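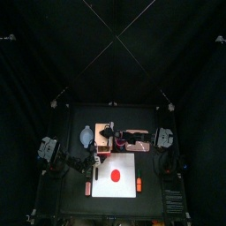
How often should a steam iron be descaled in a hard water area?

Once a month if it is used weekly, and every two to three months if it comes out only for shirts before a wedding or an interview. Where the local supply is above 272 mg per litre as calcium carbonate, take the shorter interval in both cases.

Home > Laundry > Irons > Limescale
Print this page | E-mail this page
Reading time: 3 minutes

Finding your water hardness

Most suppliers list hardness by postcode. The figure may be given in degrees Clark, in French degrees or in milligrams per litre, and the three are not interchangeable. One degree Clark equals 14.3 mg per litre. One French degree equals 10 mg per litre.

Test strips will do if the supplier's figure is out of date. Dip for one second, shake off the drop and read the colour after the time printed on the packet. Run the cold tap for a minute first. Do not test water from a softened supply and apply the result to the kitchen drinking tap, which is often left unsoftened.

Which water to use

Read the manual before anything else. Many irons are designed for plain tap water and some will spit if filled with pure distilled water. A half-and-half mix of tap and distilled is the usual compromise for hard areas. Water from a tumble dryer's condenser contains lint and traces of softener and should stay out of the tank unless it has been filtered and the manual permits it. Scented ironing water leaves a brown residue in some steam chambers.

Descaling a basic iron

Applies to irons with a self-clean button and no removable cartridge.

Fill the tank to the maximum line with tap water. Set to the highest temperature and stand the iron on its heel until the light goes out. Leave it for a further two minutes, let it heat a second time, then unplug it. Hold it flat over the sink, press and hold the self-clean button and rock it gently back and forth. Steam, boiling water and flakes will come out of the soleplate, so keep the other hand well away. When the tank is empty, plug in again, heat for three minutes and run the iron over an old towel.

If flakes are still coming out, repeat with a fresh tank. Three rounds in one session is the limit. Past that point the scale is bonded to the chamber and shaking will not move it.

Vinegar

Not recommended inside the tank. It attacks seals and some coatings, and several makers exclude it under guarantee. It can be used on the outside of a bare metal soleplate, cold, on a cloth, wiped off afterwards with plain water. Avoid it on coated plates.

Blocked steam holes

Use a damp cotton bud on a cold, unplugged iron. Pins and paper clips scratch the rim of the hole, and the burr then catches on fine fabric.

Steam generator stations

These have a separate boiler and a drain plug or collector. Allow the unit to stand unplugged for at least two hours before opening either. The boiler is under pressure when hot. Rinse with 400 ml of cold water, swill, tip out and repeat until clear. Check the washer on the plug while it is off and replace it if it has flattened.

Storage

Empty the tank after each session, while the iron is still warm. Stand it on its heel. Turn the steam dial to dry so that the valve is closed.

Page checked by Lizelle Le Roux, January

Previous: Scorch marks on cotton | Next: Ironing board covers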